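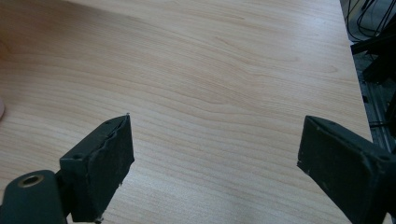 Student Project Report
Maintenance of the finger pads on a hand-held gripper
Pralton Workshop, August 2022

1. Background

The gripper in this project is a hand-held tool with two fingers and a camera that looks along them to the table. In our workshop it is used by several students, and before my project it had no maintenance plan. When a pad became bad, somebody put a new layer on it and wrote nothing down. My task was to write a procedure for the inspection and the change of the pads, to try it on one tool, and to leave it in a state that the next student can follow.

I worked on the tool which we call Jekard. A second tool, Minhas, has the same fingers but I used it only for comparison.

2. Condition at the start

The inner face of the left finger has a rough, dark layer, soft like rubber or foam. Its edges are torn and uneven, and small pale specks sit on it, most of them along the lower edge and at the tip. The right finger shows light scratches and dust marks near its leading edge. The finish of both fingers is a little scuffed, but I did not consider this a fault.

The mount of the left finger carries a brass-coloured threaded insert. I checked it with a screw by hand and the thread was good. I mention it because on Minhas the same insert had turned in its hole and had to be glued again.

3. Procedure

The work is done at the wooden table, with the tool put down and the camera cable disconnected.

Wipe both inner faces with a dry brush first, then with a cloth and a small amount of alcohol. Do not use water. Look at the layer under the lamp. If the edge is torn but the middle is still fixed, cut the loose part with a sharp knife and write "trimmed" in the log. If the layer lifts when you push it with a fingernail, it must be changed.

To change it, take out the screw of the pad block and remove the block from the joint. Pull off the old layer slowly, starting at the tip. The rest of the glue comes off with a plastic scraper - a metal one makes scratches in the face, as I learned on my first try. Cut the new layer 2 mm smaller than the face on every side, so that the edge does not catch on objects. Press it in the vice between two flat pieces and leave it overnight.

Put the block back and tighten the screw only until it stops. The block is not very strong and the hole is easily damaged. Then close the fingers slowly and look if the pads meet flat. If you see light between them on one side, loosen the screw, turn the block a little and try again.

4. Test

After the change I did 48 grips with a small cardboard box from Rosska, the shop where we buy our tape and glue. The box was lifted, held for 3 seconds and put down. It stayed in the fingers in 47 grips. The one failure was when I took the box too near to its corner, and I think this was my mistake and does not come from the pad. I did not test heavy or smooth objects, so the result should not be used for them.

5. Problems

The glue was the most difficult part. The first one I used stayed soft, and the layer moved sideways when I pressed it with my thumb. With contact glue on both surfaces this did not happen again. I also lost one screw between the table and the aluminium rail and needed a long time to find a second one of the same length. Spare screws are now in the drawer, in the bag with the brush.

6. Recommendations

Brush the pads after each day of use and inspect them every week. The log sheet has one line for each finger, because in our case the two did not wear in the same way. It would also be good to try a thinner layer with rounded corners - I had the material for it but not the time. The drawing for cutting the layer is in the project folder, together with the empty log sheets.

Report handed in on 5 August 2022.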